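Was der Greifer kostet, steht im Angebot. Der Rest leider nicht

Ein Jahr mit Tabellen, Kabeln und sehr vielen Schachteln: Wie unser kleiner Betrieb versucht hat, eine Automatisierung zu planen, die er sich auch leisten kann

Von Kanini Makori

Im Februar saß ich abends um halb neun in der Küche und hatte drei Angebote für einen kleinen Roboterarm vor mir liegen. Das erste war zwei Seiten lang und freundlich, das zweite elf Seiten lang und unverständlich, das dritte bestand im Grunde aus einer Preisliste mit Sternchen. Ich habe mich natürlich in das freundliche verliebt! So fängt man das bitte nicht an.

Kurz zu uns: Makomham stellt Bausätze für Messtechnik zusammen, also Beutel und Schachteln mit Kleinteilen, die später in Schulen und Werkstätten landen. Wir sind zu neunt, und im Herbst packen wir alle mit, auch ich, obwohl ich eigentlich die Bücher führe. Pro Tag gehen dann 268 Sätze raus, und wer einmal einen ganzen Nachmittag lang Schräubchen in Fächer sortiert hat, der versteht, warum das Wort »Automatisierung« bei uns irgendwann in jeder Kaffeepause fiel.

Mein erster Haushaltsentwurf hatte vier Zeilen: Arm, Greifer, Steuerung, Sonstiges. Über »Sonstiges« hat Fiifi Ametepe so laut gelacht, dass man es bis ins Lager hörte. Er betreut bei uns die Technik und hat mir dann am Whiteboard aufgemalt, was da alles reingehört: Halterungen, Netzteile, Ersatzkabel, Kabelführung, Licht, ein Tisch, der nicht wackelt, jemand, der das Ganze an zwei Vormittagen einrichtet, und danach noch mal jemand, der es umrichtet (weil die neue Schachtel einen Zentimeter höher ist als die alte – fragen Sie nicht). Am Ende waren es zweiundzwanzig Zeilen. Mir war ein bisschen schlecht.

Also haben wir es kleiner angefangen. Bei Dorard kann man Geräte wochenweise mieten, und statt gleich eine ganze Zelle zu bestellen, haben wir uns einen einzigen Arbeitsplatz vorgenommen. Einen Tisch an der Wand, Steckdosen in Reichweite, eine offene Pappschale, eine Sortierbox mit durchsichtigem Deckel. Viel mehr brauchten wir nicht, um die Fragen zu stellen, die in keinem der drei Angebote vorkamen. Wie weit muss der Arm reichen? Wo liegen die Kabel, wenn daneben noch ein Mensch arbeiten will? Und wer macht die Deckel auf?
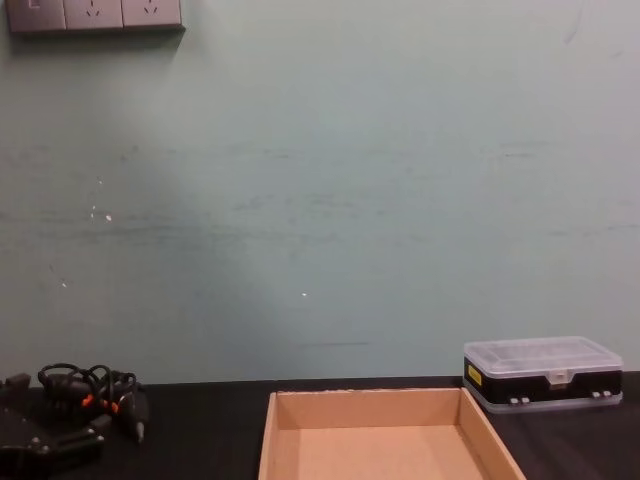 Musyoka Okoth hält von solchen kleinen Anfängen übrigens wenig. Wer nur einen Tisch plane, meinte er am Telefon, der kaufe am Ende dreimal: erst zu klein, dann das Zubehör zum Kleinen und schließlich doch die große Lösung. Er würde lieber ein halbes Jahr länger sparen und dafür die Anschlüsse, die Fläche und die Wartung von Anfang an für zwei Plätze auslegen. Ich habe eine Weile dagegengehalten, aber bei den Anschlüssen hat er recht. Die Elektrikerin kommt für zwei Tische genauso angefahren wie für einen.

Bei der Technik selbst bin ich trotzdem beim Kleinen geblieben, und das hat mit den Schachteln zu tun. Eine Pappschale kostet uns im Einkauf fast nichts. Soll aber eine Maschine hineingreifen, muss sie jedes Mal gleich stehen, und dafür braucht man einen Anschlag oder eine Halterung. Lyimo wollte uns für gefräste Aufnahmen 676 Euro berechnen, pro Satz wohlgemerkt! Fiifi hat erst mal Winkel gedruckt. Schön sind sie nicht, aber für die Planung haben sie völlig gereicht, und jetzt wissen wir wenigstens, welche Form wir überhaupt fräsen lassen würden.

Dann die Stunden. Die vergisst man am leichtesten, weil sie auf keiner Rechnung auftauchen. Dilruba Bepari hat von März bis Juni aufgeschrieben, wie viel Zeit wir mit Aufbauen, Umbauen und Suchen verbracht haben, und kam auf 168 Stunden. Ein guter Teil davon war tatsächlich Suchen: das richtige Netzteil, der eine Adapter, die Schrauben für die Tischklemme. Seitdem steht im Budget eine eigene Zeile für Aufbewahrung und Beschriftung, und ich verteidige sie gegen jeden, der daran sparen möchte.

Was ich inzwischen in jedes Gespräch mit Anbietern mitnehme, passt auf einen Zettel. Ich frage nach dem Preis der Ersatzkabel und danach, wie lange die Lieferung dauert. Ich will wissen, ob die Software im zweiten Jahr extra kostet. Und ich lasse mir jemanden nennen, der das Gerät schon länger als zwölf Monate im Einsatz hat, denn nach vier Wochen sind alle noch begeistert (ich auch).

Gekauft haben wir bisher nichts. Der Mietvertrag läuft bis zum Herbst, die zweite Steckdosenreihe ist bestellt, und das Angebot von Judar liegt seit gestern auf meinem Tisch. Vierzehn Seiten, und auf Seite drei stehen die Kabel.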